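Pololcombe Village Hall and Green Association
Minutes of the meeting held on 17 Sep 2023 in the small room

The Chair welcomed everyone back after the summer, thanked those who had come through the rain, and said how very nice it was to see so many new faces (and a few we had rather missed). Apologies had been received and were read out.

1. Minutes of the last meeting
Agreed as a true record, once the spelling of Watdale had been put right in two places.

2. Matters arising
The loose step by the side door has been mended. The piano is still waiting for its tuner, who has been poorly, and we all send our good wishes.

3. August fête
There was a long and happy talk about the fête. Takings came to £1,521 before costs, the best we have had, and the cake stall had sold out well before the dog show began! The Secretary will write to Mercado to thank them for the loan of the awnings, and to the school for the bunting. It was felt that the tug of war should be moved further from the tea tent next year. One member asked whether the brass band might play a little less loudly during the raffle, and this was noted with some sympathy.

4. Money
The balance was reported as healthy. It was agreed to put £600 towards the roof and to keep £100 back for the children's Christmas party. Proposed, seconded and carried.

5. The windows
Vindau have sent their quote for the north side. Several people liked the look of it, though there was a strong feeling that the old catches ought to be kept if they possibly can be, as they are original to the building. The Chair will ask, and will also find out how long the hall would have to close.
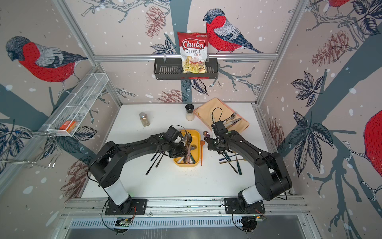 6. Footpath to Watdale
The brambles by the second stile have got quite out of hand again. A working morning will be held next month, and anyone with loppers or a good thick pair of gloves would be most warmly welcomed. Soup will be provided at the end. The parish will be asked, once more, about the missing signpost.

7. Any other business
A brown umbrella and a single child's wellington have been handed in and are on the shelf by the kettle. It was asked whether the hall could open a little earlier for the toddler group, and 6 families have said this would help them. Agreed for a trial up to Christmas.

The meeting closed with thanks to those who had made the tea and the very good ginger cake. Date of the next meeting to be put up on the noticeboard.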